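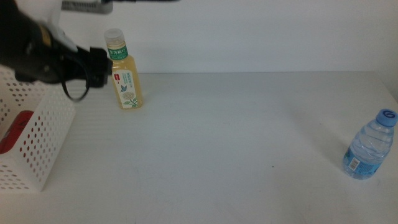
Bottle handling on the white bench at Halbridge.

About Groltix

Groltix is a small engineering firm at Halbridge. We set up and test two-armed robots for light packing work: bottles, cans and small packaged goods going into baskets and trays. Our customers are mostly food wholesalers and mail-order shops with a few packing benches each and no engineers of their own.

The company was started by Oda Holmgren, who had spent her working life repairing conveyor equipment, and King-fai Choi, who writes the control software. Oda still does most of the mechanical work. King-fai looks after the program that moves the arms, which we call Ritus, and answers most of the support calls.

We are often asked why so much of this page is taken up with a fault. Customers who come to see us usually ask about it within the first few minutes, and it has shaped how we work more than anything else we have done. We would like you to read our account of it before you visit.

What went wrong in May

We had a two-armed cell on trial at a customer's site, a wholesaler called Garcia. It had been packing drinks bottles into baskets for three weeks. One afternoon the right arm closed on a small water bottle and kept on closing. The bottle split at the shoulder and water ran across the bench and into the connector box underneath. The left arm, which shared a power supply with that box, lost power and dropped the bottle it was carrying.

A packer was standing at the end of the bench. She was not hurt, but the floor was wet and she had to step back quickly. The emergency stop was on the far side of the cell, out of her reach. We treat that as the most serious part of the whole event, more serious than the split bottle.

The trial was stopped the same afternoon. We brought the cell back to Halbridge and did not offer it to anyone else until the work described below was finished.

What we found

The first cause was in Ritus. The grip limit was set once at the start of each batch, from the first item picked up. On that afternoon the first item was a stiff tea bottle. The thin-walled water bottles that came after it were held to the same limit, which was far too high for them. The program did exactly what we had told it to do.

The second cause was a worn cable. The signal from the gripper's force sensor was dropping out when the wrist turned past a certain angle, and Ritus took a missing reading to mean no force at all. It therefore carried on closing. Either fault alone would probably have given us a dented bottle. Together they split one.

The third was our layout. The connector box should never have been under the bench without a cover, and a single stop button is not enough on a bench that people can walk up to from two sides. Oda had raised the question of the box before the trial and it had been put off. We have written that into our own record of the fault, and we mention it here for the same reason.

How we test now

Every change to the grippers or to Ritus goes through a bench test using ordinary shop goods. We use bottles of different heights and wall thicknesses in the same batch, since a mixed batch is what caught us out. Each arm has to reach for, hold and release the goods without crushing or dropping them. The test is 1380 picks long and a single crushed bottle means starting again from the beginning.
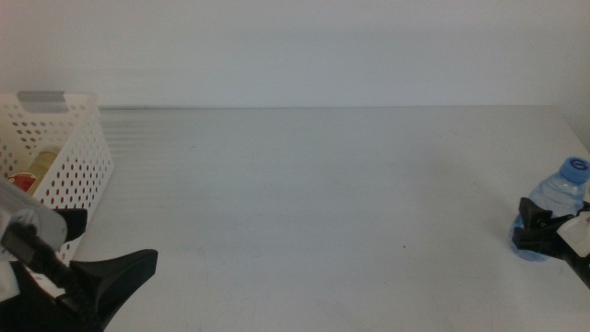 What happens if the force signal is lost during a pick?
The arm stops where it is, the fingers hold their position, and a person has to clear the fault at the bench before anything moves again.

The first version of the new software did not get through. It reached pick 27 and stopped with a false alarm, and it went on giving false alarms for most of a month while we worked out how long a gap in the signal could safely be ignored. King-fai settled on a much shorter gap than we had hoped for. The cells now stop more often than they used to, and each stop costs the customer a little time. We tell people this before they order.

Cables are changed on a fixed schedule whether or not they look worn. Connector boxes are now mounted above bench height, behind a sealed cover. Every cell we supply has 4 stop buttons, placed so that a person standing anywhere at the bench can reach one without leaning over the work.

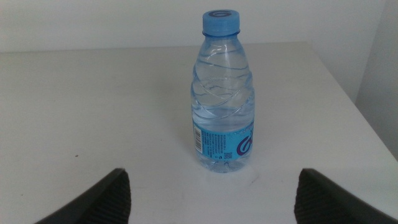
Working with us

A new customer starts with a visit to Halbridge. Bring the goods you want packed, including the awkward ones: thin bottles, half-empty packs, anything with a loose cap. We will run them on the bench while you watch and give you a written list of what the grippers handled and what they did not. There is no charge for this, and some visits end with us saying that hand packing is the better choice.

If you go ahead, Oda will come to your site to measure up and to see where your staff walk and stand – this decides where the cell goes. Training takes a full day for everyone who will be near the bench, not only the person running it. It covers stopping the cell, clearing a fault and dealing with spills.

Garcia took the cell back after the changes were made and still use it. The full fault report, with the test records, can be read at our office, and we will post a printed copy to any customer or safety officer who asks for one. To report a fault on a cell you already have, press the nearest stop button, leave the goods where they are and ring the support line.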